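4. Replacing the processor

This section is for the owners of the Sterkmont 1560 desktop computer who want to change the processor by themselves. The work needs no special knowledge, but it needs patience and a clean table. Please read the whole section one time before you open the case. If your computer was bought with the Jornside service plan, ask first at the service desk if you are allowed to do this work, as the plan has its own conditions.

4.1 What you need

A Phillips screwdriver, size 2
A wrist strap for static electricity
Thermal paste, one small tube
Isopropyl alcohol and a cloth which leaves no fibers
A small dish for the screws

Note: Screws of the side cover and screws of the cooler are not the same length. Keep them apart in the dish, or use two dishes.

4.2 Preparing the new processor

Leave the new processor in its package until the work place is ready. When you take it out, hold it only by the two opposite edges. Fingers leave grease on the contacts, and this grease is difficult to see and also difficult to remove. If you must put the processor down, put it in a holder which supports it by the sides, or back in its own tray. Do not lay it on a cloth or on a plastic bag.

Compare the number on the metal lid with the list in Appendix B. Processors which are not in the list may fit in the socket and still not start. 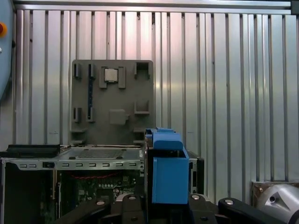
4.3 Opening the computer

1. Save your work and shut down the computer from the menu. Do not use sleep mode.

2. Switch off the power supply at the back and pull out the power cord. Press the power button one time and hold it for 11 seconds.

3. Put on the wrist strap and clip it to an unpainted metal part of the case.

4. Remove the screws at the back edge of the side cover. Slide the cover backward and lift it away.

CAUTION: The inside edges of the case can be sharp. Do not push your hand quickly between the drives and the wall of the case.

4.4 Removing the old processor

5. Unplug the cable of the cooler fan from the motherboard. Pull at the plug, never at the wires.

6. Loosen the cooler screws a little at a time and in a cross pattern. If the cooler does not come free, turn it gently to the left and right — old paste can hold very strongly. Do not pull it straight with force.

7. Clean the old paste from the bottom of the cooler with alcohol. Wait until it is dry.

8. Push the socket lever down and a little to the side, then lift it completely. Open the metal bracket.

9. Take out the old processor by its edges, straight away from the socket.
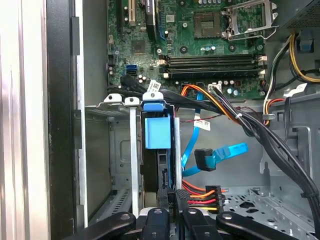
Figure 4-2. CPU socket without processor, lever and bracket open.

CAUTION: Never touch the pins in the socket. A bent pin is not covered by the Godham warranty, and in most cases the motherboard must be replaced.

4.5 Installing the new processor

10. Find the small triangle on the corner of the processor and the matching mark at the socket. Place the processor without pressure. If it does not lie flat, lift it and look again at the marks.

11. Close the bracket and press the lever down until it is locked. Some resistance is normal.

12. Put a drop of thermal paste, 3 mm wide, on the middle of the lid. Mount the cooler, tighten the screws in a cross pattern and connect the fan cable again.

13. Close the side cover and connect the power cord.

Note: The first start can take longer than usual. The screen may stay black for up to 21 seconds while the memory is checked. If it stays black longer than this, switch off and go to section 7, Troubleshooting.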